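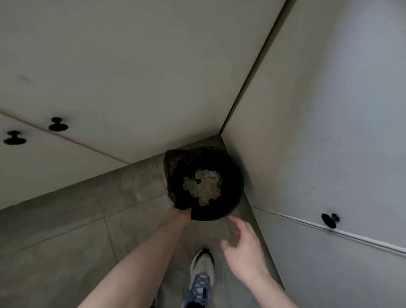

Hand tracks are where I'd start with Stimineck, even if you came here for the planner. The tracker runs on head-view footage and gives every hand its own track, left and right, and the whole rest of the pipeline hangs off those two lines. It's pretty forgiving, but fast hands smear. My right hand going toward that dark round bowl is blurry at the fingertips, while the left one is gripping the rim, and the confidence plot shows you exactly that (left line high, right line sagging). So don't panic at a sag!

Setting up the tracker

1. Open your recording in Stimineck and pick Tracks, then Hands.
2. Set the confidence window to 8 frames. I've tried longer ones and they smooth away the grasps.
3. Press Run and go get a coffee. A long kitchen recording takes a while on my old laptop.
4. Scrub through and look for places where left and right swap. Press S to swap them back.

Note: a shoe poking in between your arms sometimes gets a short third track. Select it, delete it, move on with your life.

Labeling what each hand holds

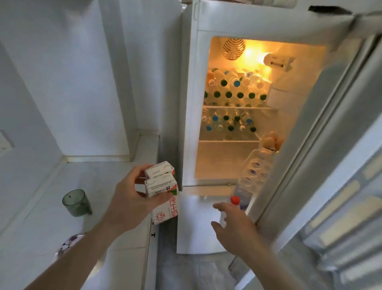 Widad Rawashdeh
Perception tooling, Devgate

OK, now the part I love. Each hand track gets an object slot, and a slot can hold more than one thing. Two milk cartons stacked in the left hand go in as one slot with two items, and the bottle with the red cap goes in the right slot all by itself.

5. Click a hand track and choose Add slot.
6. Draw a box on one clear frame. Stimineck carries it forward until the hand lets go or you stop it.
7. If the fridge is full of lookalikes (rows and rows of bottles, ugh), turn on Held Only. The matcher then ignores anything that isn't touching a hand.
8. Save. The slots land in the same folder as the tracks.

Caution: don't rename the folder after saving. The planner looks for it by name and will happily load an old one instead. I lost a whole April afternoon to this.

Exporting to the planner

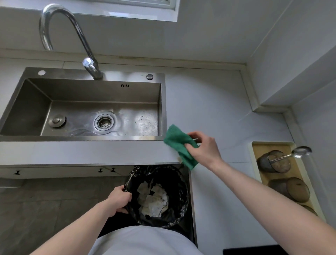
Two-handed work needs a coupling setting before export, and the default is Linked, meaning both arms wait for each other. I'd change it for most cleaning jobs. With the green cloth on the counter's front edge in my right hand and the rim of the black trash bag in my left, I want two separate goals, so I use Split. Rawan Tannous wrote the export code and she prefers Linked for everything, so ask her if you want the other side of the argument.

9. Choose Export, then Venter plan.
10. Set coupling to Split or Linked for each segment.
11. Leave the time step at 200 ms unless your controller asks for something else.
12. Run the check. Up to 3 warnings is normal for me, and they're mostly tiny gaps in a track.

Note: thin shiny stuff, like a chrome strainer handle, gives ragged masks. Skip the mask and keep the box.

If the check stops with "no parent slot," go back to step 5 and look for a hand track with nothing attached.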